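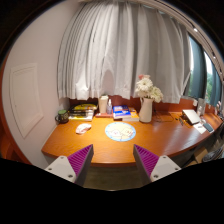 Unit 6: Moisture Movement in Solid Wood
Instructor: Valdis Siliņa
Reading: course pack, section 6, before Thursday

6.1 Fiber saturation point
Water in wood is held as free water in the cell cavities and bound water in the cell walls. The fiber saturation point (FSP) is the moisture content at which the cavities are empty and the walls are still full. For most species it is taken as 30 percent of oven-dry weight. Loss of free water does not change dimensions. Shrinkage starts below FSP.

6.2 Moisture content
MC = (wet weight - dry weight) / dry weight x 100
Worked case: a sample weighs 269 g wet and 200 g oven-dry. The difference is 69 g, so MC = 34.5 percent. The sample is above FSP and has not begun to shrink as a whole, although its surface may have.

6.3 Direction
Tangential shrinkage is the largest, radial is roughly half of that, and longitudinal is small enough to ignore in normal straight-grained stock. The difference between the first two causes cupping in flat-sawn boards.

6.4 Fixing wide panels
Allow movement across the grain. Use slotted holes or buttons. Do not glue a cross-grain batten along its full length.

Problem 61 in the course pack uses the same formula. Show units.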